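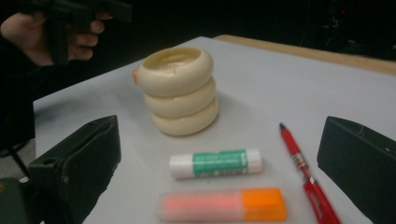
Page last changed: August, 4:30 p.m.

Dear all at Moltby,

Thank you, as ever, for your patience with us, and for the kind note after the spring review. It has been a good stretch for the Zevura planner, and I'm happy to say the new grasp ordering code is finally in the main branch.

The planner now looks over everything on the table before it picks a first move. A glue stick and a highlighter lying side by side used to come back from Tully (our perception module) as one long object, and the fingers would close on the gap. Tarek Najjar rewrote the splitting step, and in our last 30 logged runs that mistake came up 2 times – a great relief to all of us. Pens lying at an angle are handled by the same code.

Stacked rings are still hard. Tully finds the top one well enough, but its guess at the height drifts when the pile leans, and we would like four more weeks on that before we move to the Flelis shelf tests. The budget is unchanged. We would also dearly love two of your people to come by and try the replay tool, which Tarek has made much easier to use.

With warm thanks,
The Zevura team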